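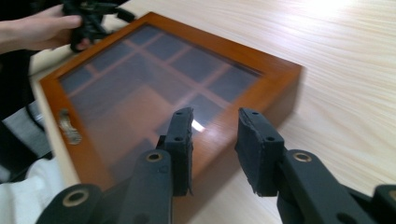 I'm selling my late uncle's button collection, or most of it, and I've decided to do it properly instead of in carrier bags. Thread, as a few of you asked how I'm going about it. The first job was somewhere to put the good ones. I got a glass-lidded box, glossy orange-brown wood with thin dividers inside and a dark lining that ought to suit brass and pewter. It closes with a small fancy clasp on the side, a bit tarnished, and I'm leaving it like that.

2/ The collection is 2,862 buttons by my uncle's own ledger. I haven't checked his figure and I'm not going to. He wrote every purchase down in pencil with what he paid, and the early pages are in shillings.

3/ Most of them are ordinary. Shirt buttons, coat buttons, a lot of 1970s plastic. Those are going to Gifty Quartey for her sewing class, and she's collecting them in March.

4/ The uniform buttons are the part worth money. Railway, tramway, a few hospital ones. Rhonda Lachance looked through them for me and put 300 to one side as worth selling singly. She wants first refusal on the tramway ones, which is fair enough.

5/ Things I have learned about cleaning. Leave brass alone if you mean to sell it. Collectors want the old surface. A soft dry brush for the dust, then stop. I polished one before I knew this and Rhonda was polite about it.

6/ Glass buttons can have warm water and a drop of washing-up liquid, but only if they've got no paint or foil on the back. Dry them straight away, shank upwards. Anything with a foil back gets the dry brush and nothing else.

7/ Old plastic needs watching. If it smells of vinegar or mothballs, keep it well away from the metal. I had one tin where everything had gone green, and that was the reason.

8/ On the glass lid: it shows every reflection going. If you want a photo of what's inside, move away from the window or open the lid. For the listings I'll be taking the buttons out and doing them on grey card.

9/ Someone asked about fixing them in place. I'm not gluing anything. Each goes on a square of acid-free card with a bit of cotton through the shank, and the card sits in the compartment. Ledger number on the back in pencil.

10/ Postage. Small padded envelope, button on its card, second card on top, tape round the edges. Dilek Avcı has sold buttons for years and says to use signed-for on anything over £12. I'm doing what she says.

11/ I'm keeping his favourites, which are mostly worth nothing. There's a blue one off my gran's coat. Ledger entry 835, "Mum's, free".

12/ First lot goes up this evening at seven. Railway ones first. If you're after something particular, message me the company name and I'll look in the ledger.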